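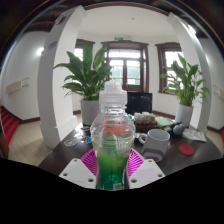
Housewarming gift for a friend who hates everything??

My friend Rhys just moved into a new place, a one bedroom over by Prendergast Park, and I'm invited for dinner. First time I'll see it. He is SO picky — gave away a lamp his own sister bought him. Budget is 70 dollars, could stretch a little. He cooks, sort of. No pets, no plants (killed the last 5). Do I just bring wine? Feels lazy. Need ideas quick pls

posted by drorbygirl, 4 October 2024

Mopsy_T
Bath mat. Im serious. A good thick one, plain gray or white. When I moved in May I got 8 candles and a cheese board and what I needed was something to stand on when I got out of the shower. My cousin brought me one and I still think of her every morning, lol. Nearly 61 dollars for the set with towels but it's lasted. Keep the recipt and stick it in the card, so if he hates it he can swap it without a whole talk.

kitchenwitch
wine

Rhys Bright
Different Rhys I hope!! But I'm picky too so here's my side. Don't buy anything that goes on a wall or a shelf. Ever. Food is good — a nice olive oil, decent salt, breakfast stuff for the next morning. Or ask what he's missing, people in a new place always have a list. Mine was a can opener and a plunger, and a friend showed up with both in a gift bag. Loved it. Also if he asks what you think of the apartment say something nice about the windows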